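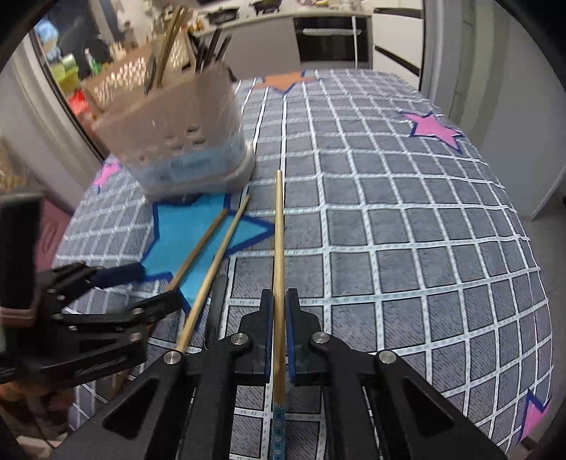 Ticket 2202: gripper fingers not closing evenly
Project: Miltutari (home build, two hand-held grippers)
Status: open

Fault: on the right-hand unit one finger arrives before the other. Thick handles are held fine. Thin sticks get pushed sideways and then roll out of the pads. Happens on most closes once the trigger is past 70 per cent.

Tried so far: swapped the servo lead, reloaded the Cillow firmware, reset the end stops. No change.

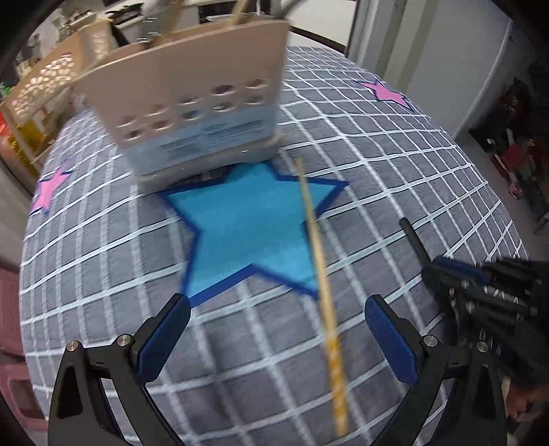 The zero position was my next suspect. I ran the Anex calibration again with the jaws fully open and saved it twice. For the test pick I use a single chopstick lying across the blue star on the tablecloth, between the open jaws, so the starting point is easy to find again. Both fingers read the same at full open. The error only appears on closing.

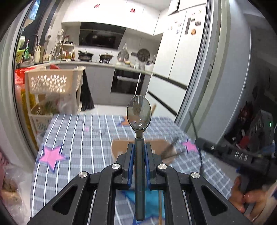
Naidu
Build owner, Miltutari
2018-01-06

Spoon test done with the handle clamped between the blue pads. No slip logged. I think there is play in one of the pivots and a wider handle hides it. All 4 pivot screws on the right-hand unit had been tightened by feel, so I backed them off and did them again evenly. Better, but still a slight lag on the left finger. Log kept at 1000 samples per run.
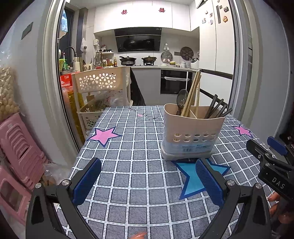

Next steps
Change the left pivot bush.
Repeat the chopstick pick with the same settings.
Leave the other gripper alone until this one is sorted.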